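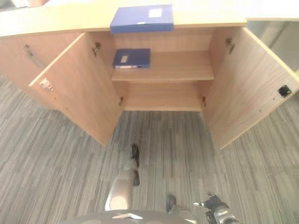 Figure 2. Oak-colored storage cabinet with both doors open; a blue plastic file box lies on the countertop.

3.2 Scoring drift among chili judges

Competitive chili has a rulebook that is longer than most chili recipes, and a good deal of it concerns judges. At the Vilela cook-off a judge must not talk at the table, must not wear scent, and must drink water between cups. The rulebook has one sentence on the order in which the cups arrive, and that sentence says the order should be "fair." We set out to learn how much trouble the sentence was causing.

Our data come from the score sheets of the November contest, which gave us 247 usable cards. A card was usable if it carried a table letter, a cup number and a score we could both read. Salgado and Dmytriv read every card separately and then compared notes. Where they disagreed, the cause was nearly always a 5 that had been written by someone with sauce on their hand and could pass for a 6. These cards were dropped, with some regret, as a few of them had the best comments.

Each table tasted 6 cups per round. Judges scored taste, aroma, color, consistency and aftertaste, giving 5 marks per cup, which the head judge then added up. We use the totals here. The separate marks are less helpful than they look, because many judges plainly decide on taste first and then bring the other four into line. One judge at the Ellden table gave matching marks for color and aftertaste on every card, and we can't rule out that she was right.

The first cup in a round scored low. This agrees with what contestants have been saying for years, loudly, in the parking lot. Judges seem to hold back on the first cup in case something better turns up, and they don't go back to fix the number once it hasn't. Cups in the second and third places did well. The last cup did poorly at tables where the heat had built up and well at tables where it hadn't, so the average for that place looks calm and describes very few real cups.

Heat was the harder matter to pin down. Contestants don't declare how hot their chili is, and asking them yields answers such as "friendly." We therefore used the judges' own comments as a stand-in and marked a cup as hot if any judge at the table had written a word for pain. By this measure the cup that followed a hot one lost ground at every table except Kakness, where the judges are known to eat peppers for pleasure and may not belong in the same study as other people.

We also looked at whether training helped. Judges who had taken the Astska course used more of the scale than those who hadn't, and they wrote neater fives. They marked down the first cup just as hard. The course handout spends a page on how to hold the spoon and doesn't mention order at all, so this is perhaps a lot to ask of it.

Two limits should be stated. We had one contest, held indoors, and we don't know which cook made which cup. The organizers keep that list to themselves, and both of us have entered before and placed badly. Section 3.3 takes up the rotated order tried at the final table.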